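# The Birch Tables of Kandaletti

Before the school in Kandaletti closed, the children there ate their lunch at birch tables made in the village. When the building was sold, the tables were carried to a barn, and for many years they stood under old blankets. Last January Jouko Pitkänen bought nearly all of them.

Pitkänen is a joiner. He learned the trade from Tapio Hakala, who spoke very little and taught mostly by taking the plane out of your hand. "He did not tell me I was wrong," Pitkänen says. "He only did it again, slowly, and then went for coffee."

His workshop, Lultia, is 5 kilometers from the old school. The tops come in with ink, knife marks and many layers of varnish. He takes the varnish away with a scraper, and for one top this is a full day of work. The machine would be faster, but it also removes the color which the wood has made during its life.
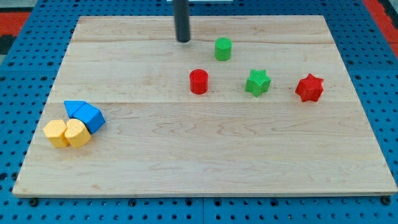 The joints are the difficult part. The old makers used hide glue, and hide glue does not like a cold barn. Pitkänen opens the weak joints with steam, cleans them and glues them again with the same kind of glue. His neighbor Santeri Ojala thinks this is foolish and tells him so every Saturday.

A finished table costs 401 euros, and the price has not changed since he sold the first one. Most buyers are families from the area. One table went to Hendrik Boersma, who runs a small guesthouse in Culcombe and had eaten his breakfast at another one during a fishing trip. He asked for the ink to stay.

Pitkänen left it. On the underside there were also initials, cut deep with a knife, and he did not sand those either. Valtteri Ojala, Santeri's older brother, believes that they are his.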